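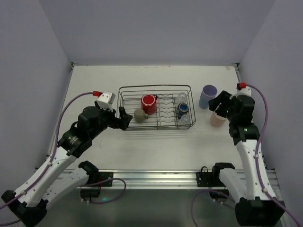

Reading time: 6 min

3.2 Drinkware in the wire rack

The first part of our study looked at plates and bowls, which people place in a rack in nearly the same way each time. Cups and mugs are a different matter. They have different heights, some have a handle and some do not, and the same cup can stand up, stand on its rim or lie on its side. In this section we consider how a mixed set of drinkware shares one rack of ordinary size.

The material comes from two sources. The first is the Hunddale household survey, in which 66 households kept a short kitchen diary during January. The second is the set of arrangements we prepared on a white table with one wire rack and a mixed group of cups and mugs. We chose the group so that no two colored pieces could be confused in the notes, and we added clear glass cups because the diaries mention them often as a source of difficulty.

We use three words for the position of a piece. "Upright" means that the opening faces up. "Inverted" means that the opening faces down and the base can be seen. "Lying" means that the piece rests on its side. A piece that leans on a divider is given the word which is nearest, and the lean is written separately.

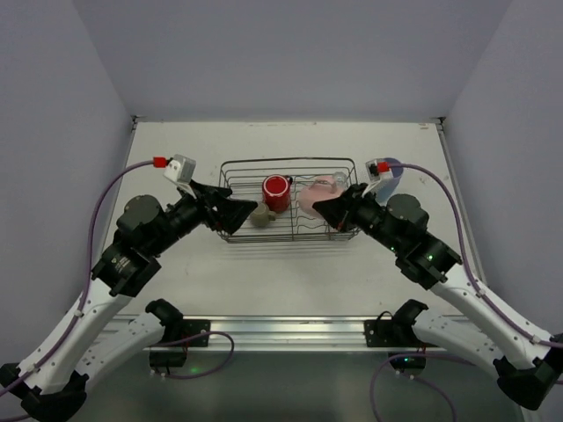 Figure 4a. Red mug with its opening up, left of the middle of the rack; small olive-gray cup lying on its side next to it.

In the diaries, the upright position was explained mostly by habit. Several households wrote that they put a mug into the rack in the same position in which they take it from the shelf. An upright mug is easy to pick up by the handle, but water can collect inside it, and for this reason we score it lower for draining. The small and low mugs are a separate problem. When the space between two dividers is wide in comparison with the mug, it easily tips over, and many people then leave it lying. We did not treat this as a mistake. A lying mug can still drain a little if its opening points slightly down, and the score in Table 2 takes this into account.

The handle deserves more attention than it received in the earlier work at Bainbridge. In that work the mug was treated as a simple cylinder. With a handle, however, the mug needs a wider place, and the direction of the handle decides if a neighbor can stand close. We therefore write down the handle direction for each mug whenever it can be seen.

Share this article (15) – Comments (2)

3.3 Arrangements with a full rack

A full rack changes the behavior of the whole group. The pieces no longer find a place one by one, and each of them also limits the others. Cups without a handle are helpful here because they can be turned in any direction. Mugs on their side take more floor space, but they can fill a place where an inverted mug would not fit. 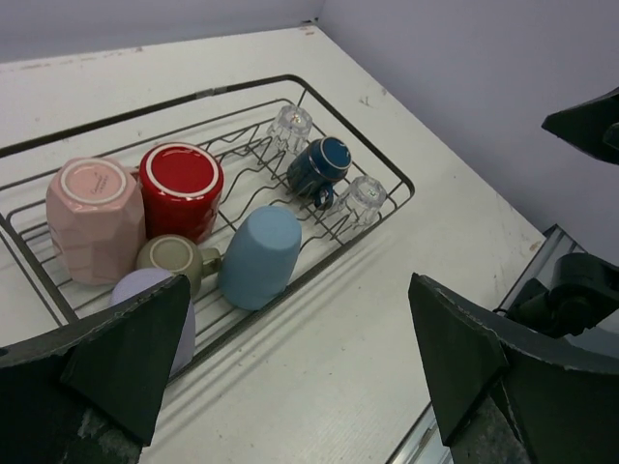
Figure 4b. Eight pieces in the rack, inverted or lying. The bases of the pink and the red mug face up; a clear glass cup is on each side of the navy mug.

We give this kind of arrangement the name "closed", as no opening faces up. In the Irno scale, which we use for all racks in the study, a closed arrangement receives 6 points for draining before any points are taken away for contact between pieces. Contact matters most for glass. A clear cup beside a heavy mug was the combination that the households disliked most, and some of them kept a separate cloth for glasses only.

Two limits should be noted. We used only one rack, and its inner wires form slots of a shape that is not found in all kitchens. Also, the Gillo rack used in the first part has straight dividers, so the results for plates and for cups should not be compared directly.

We use cookies to improve your reading experience. Accept – Manage settings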